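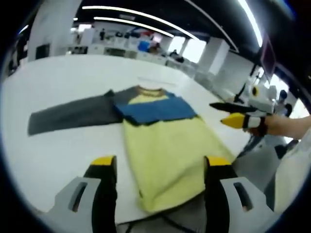 April, a little after nine at night, and I have finally sat down with tea and my feet up on the other chair. It rained until lunch and then cleared off all at once, the way it does up here, and by two the whole yard was steaming. I meant to write every evening this month and have managed it maybe one night in three, but I'm not going to scold myself about it. A diary that scolds is no company at all.

The big job today was the closet in the back bedroom, the one I have been walking past since Christmas. I told myself I would do it for one hour and then go out and look at the peas. Well! I came up for air at half past four with dust in my eyebrows and the peas unvisited. It's the children's clothes that slow me down. Towels I can sort in my sleep, but put a small shirt in my hands, with the cuffs gone soft and the collar a little out of shape, and I'm off thinking about car rides and school concerts and that terrible green soup everybody liked except me.

I kept more than I should have. The color-block ones get me every time, the blue and yellow especially, they look so cheerful laid out flat. I can't think of any grown-up clothes that look glad like that. The rest is folded and bagged for the church hall in Fosden, and I have put the bags right by the front door where I'll trip over them if I forget.

There was $18 in the pocket of my old raincoat, which felt like wages. I spent part of it in my head straight away on a lemon tart from Desivetti, and then I drove down before they closed and spent it for real. They had 2 left and I took them both. One is for tomorrow, or that was the plan when I left the shop. The woman behind the counter asked if I was having company and I said yes, without a blush.

Coming home I took the low road past the Bumis orchard to see if the blossom was out. Not quite. The pears are showing white at the tips and the apples are still thinking it over, and there was a heron standing in the ditch, looking put out with everything. I pulled over and sat with the window down for a while. You could smell the wet ground and somebody's woodsmoke. I used to rush along that road with one eye on the clock, always late for a pickup or a dentist, and I don't believe I ever once saw a heron.

Xia slept through the whole closet business in the laundry basket and then wanted her supper at five as if she had been hauling bags all day. She's getting round in the middle, poor old cat. The vet said to cut her down and I have, mostly, though she does get the last of the milk.

I should call about the gutter tomorrow, and I want to get those peas tied up before the wind comes back. The kettle's still warm, so I think one more cup - and the other tart, since it's sitting there - and then bed.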